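Giving up the second monitor

I worked with two screens for 9 years. In August I took one of them off my desk and put it in the hall closet, mostly because my neck hurt. I wanted to write down how it went before I forget the details.

The neck

My main screen was on the left and the second one on the right, with the gap between them straight ahead of me. So I was always turned a little one way. Manon Vachon, who I used to work with at Palaniappan, had the same setup and the same sore spot under the shoulder blade. She switched a year before I did and kept telling me to try it.

The first couple of weeks

Slow. I do a lot of copying from old invoices into a spreadsheet, and I kept looking to the right for a window that was no longer there. I learned the keyboard shortcut for putting two windows side by side. That covered most of it. Email now stays closed until I open it on purpose, and I answer it in one go before lunch.

I also set a timer for 45 minutes. When it goes off I stand up and walk to the kitchen and back. Some days I ignore it.

At the office

I still go in for meetings, and I use whatever desk is free. One screen at home has made that easier, as I no longer spend the morning missing my own setup.

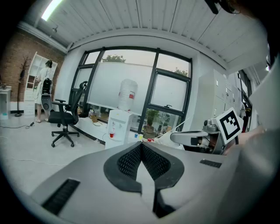

What I would do differently

Raise the screen first. I had mine too low for a month, on its original stand, and blamed the wrong thing. It now sits on two old phone books. I'd also sell the spare monitor right away. Mine is still in the closet behind the vacuum cleaner.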